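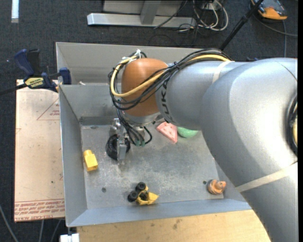 3. ベビーカーへのフットマフの取り付け

この章では、Wovo フットマフをベビーカーの座面に取り付ける手順を説明します。対象は、5点式ハーネスを備えた背面式・対面式のベビーカーです。チャイルドシートには使用できません。

取り付けの前に、次のものがそろっているか確認してください。

フットマフ本体
ヘッド部固定ベルト(2本)
座面用すべり止めシート
延長カバー(Tundance 仕様のみ)

警告
お子さまを乗せたまま取り付け、取り外しをしないでください。
ハーネスは必ずフットマフの内側に通し、お子さまの体に直接かかるようにしてください。フットマフの上からハーネスを締めないでください。

3.1 本体の取り付け

1. ベビーカーを平らな場所に置き、駐車ブレーキをかけます。
2. 背もたれを一番倒した位置にします。
3. ハーネスのバックルを外し、肩ベルトと腰ベルトを左右に広げます。
4. すべり止めシートを座面に敷きます。ざらつきのある面が下です。
5. フットマフのファスナーを両側とも下まで開き、前カバーを取り外します。
6. 背面側を座面に広げ、股ベルトを中央の穴から引き出します。
7. 肩ベルトと腰ベルトを、それぞれ近い位置の穴に通します。肩ベルト用の穴は3段あります。お子さまの肩と同じ高さか、すぐ上の段を使ってください。
8. ヘッド部固定ベルトを背もたれの裏に回し、面ファスナーで留めます。
9. 前カバーを戻し、ファスナーを腰の高さまで閉めます。

注記
背もたれの幅が広い機種では、固定ベルトが届かないことがあります。別売の延長ベルト(品番 304)をお使いください。
穴の位置が合わない場合は、無理に通さず、すべり止めシートを外してもう一度位置を合わせてください。

3.2 お子さまを乗せるとき

1. 前カバーを大きく開きます。
2. 厚手の上着やジャンプスーツは脱がせます。上着の厚みでハーネスにゆるみができます。
3. お子さまを座らせ、バックルを「カチッ」と音がするまで差し込みます。
4. ベルトと体の間に大人の指が1本入る程度に締めます。
5. 前カバーを閉じます。上端は胸の高さまでとし、口や鼻にかからないようにします。

注意
暖かい店内や電車の中では前カバーを開けてください。首の後ろに手を当て、汗をかいているようなら1枚脱がせます。手足の冷たさだけで判断しないでください。
自分で頭を支えられない時期のお子さまには、フード部のひもを絞らないでください。

3.3 延長カバーを使う場合(Tundance 仕様)

身長の目安は約100 cmまでです。足先のファスナーを開き、延長カバーを接続すると、全長が12 cm長くなります。接続後は、カバーの端が車輪や地面に触れていないことを、ベビーカーを少し前後に動かして確認します。折りたたむときは延長カバーを先に外してください。

3.4 取り外しとお手入れ

取り外しは 3.1 の逆の順序で行います。表地の軽い汚れは、水で湿らせた布で拭き取ります。洗濯は30℃以下の弱水流で行い、ファスナーはすべて閉め、面ファスナーも留めた状態でネットに入れてください。乾燥機、漂白剤、柔軟剤は使えません。陰干しで中綿まで完全に乾かしてから取り付けてください。

はっ水加工は洗濯を重ねると弱くなります。水をはじかなくなったら、市販の衣類用はっ水スプレーを屋外で使用し、完全に乾いてからお子さまを乗せてください。

4月以降など長く使わない時期は、圧縮袋に入れず、風通しのよい場所で保管します。

部品の破損や紛失については、6章「交換部品」をご覧ください。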